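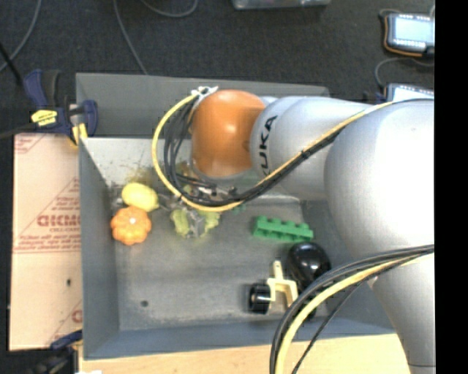 The arm over the toy bin, cables strapped along the link. Bin 2, January 10, 2018. Photo: Ilgın Duman

Bin cell gallery: cable dressing and upkeep

This page covers the toy-picking cell in the Ukness building, which most of you know as the Wornow cell because of the project that pays for it. The cell has one KUKA arm, one gripper and a gray bin. Dace Žukauskas and Ivars Kuusk look after it. Ilgın takes the pictures, and the notes under them come from the cell log, cleaned up a little so they make sense to people who weren't there.

Click the picture for the full size. The notes are long because there were several requests at the last cell meeting for the cabling to be written down somewhere other than Ivars's notebook.

Cables at the wrist

The yellow cable and the black bundle run together along the link and then make a wide loop out past the orange cover. The white ties hold them there. The size of the loop is deliberate. Before the cables were redressed, the loop was tighter and the black ones pulled straight whenever the wrist turned to reach the near corners. Dace found one with its jacket flattened at the tie and replaced it.

If you redo this loop, do it with the wrist turned as far as the program ever turns it, and then check it again at the other end of the travel. Doing it in the home position gives you a loop that looks neat and is too short. Ivars leaves the tails of the ties long until the loop has been through a full run without moving. Then he trims them flush. A tie that has been cut at an angle will scratch your hand the next time you reach in.

Do not pull the ties tight enough to dent the cable. You should be able to slide the bundle a little with your fingers and feel it drag.

Cables at the bin wall

The second run of cable goes over the near wall of the bin. Check this one for rubbing. The wall is hard plastic and its top edge has a molding line that will mark a cable jacket over time. Wipe the cables with a damp cloth first, so that a gray smear doesn't get mistaken for wear, then bend each one gently over your thumb and look along the outside of the bend. Anything deeper than a scuff goes in the log with a date and your initials.

We tried a foam strip on the wall. It came off in the first week and the gripper picked it up, so it was not put back.

Clamps

Bar clamps go on at the corners. Tighten them by hand and then push the bin wall with your palm. If the bin shifts on the table, the clamp is loose or sitting crooked. Check the pads too. A pad that has worked off its jaw leaves bare metal on the rim, and the rim will crack sooner or later.

The bin has to be in the same spot every time. There are pencil lines on the tabletop for the corners. Please don't erase them, and please don't draw new ones without telling Dace, who once spent an afternoon lining up to the wrong set.

Cardboard goes against the outside of the wall under the same clamps. Change it when it gets soft at the clamped ends. Any flat piece of about the right length from the recycling stack will do.

The bin floor

The floor of the bin is worn, and scuffs and light streaks are fine. What matters is whether there is a ridge that a fingertip can catch on. Run a fingertip across the floor in both directions. Small ridges can be taken down with a plastic scraper. Do not sand the floor. Yaowalak Limsakul did that on the old bin and it came out shiny in patches, and the camera did not like the glare.

Sweep out crumbs, tape and loose bits before each session. Small fragments get pushed into the corners, and the far side is awkward to reach with the arm parked over it, so send the arm home first.

Toys

The mix changes from session to session. In the picture there's a lemon with a small orange pumpkin right against it, and a green building brick farther along. Objects that touch each other, like those two, are left as they are. Do not spread them out to make the picking easier.

Wash the toy food with dish soap and let it dry on a towel overnight. Building bricks and wheeled parts get a wipe only. Anything with a split seam goes in the discard box, along with anything that has become sticky.

Gripper

Open and close the gripper by hand jog before the first run and listen. A click at the end of the stroke usually means a fingertip screw has backed out. The screws are the short ones from the Skanov kit, kept in the tray marked with a blue dot. The long ones look nearly the same and will bottom out before they hold.

Clean the fingertips with alcohol. Replace both at the same time even if only one is worn. We get them from Ķēniņš in packs of 5 and the delivery is slow, so reorder when you open the last pack.

Intervals we use

Every session: cable loop, clamps, bin floor, gripper open and close.

Every 100 picks during setup: stop and look at the ties. After setup this isn't needed.

Every 3,000 picks: all cables wiped and bent by hand, fingertips off and cleaned, bin lifted out and the table wiped underneath. Allow two people for this one. It can be done alone, but the bin has to be set back on its lines while someone else holds the cables clear of the wall.

Once a year, in March: Idris Rowlands comes over from the other building and goes through the arm with the service checklist. Leave the joint covers to him.

Handheld controls

Hang up or set down the handheld unit with the screen facing you and the cord in a loose coil. Cords stretched across the carpet have been stepped on more than once. Keep them clear of the path between the door and the table.

Put the key back in the drawer when you finish. If it isn't in the drawer, ask Ivars before looking anywhere else.

Corrections

The first version of these notes said to trim the ties right away. Ivars asked for that to be changed and it has been. If something else is wrong, write it on the sheet by the cell or send it to Dace.

More pictures of the cell will go up when the March service is done. Ilgın would like to know which parts people want close-ups of, so far the requests are for the fingertip screws and the underside of the table.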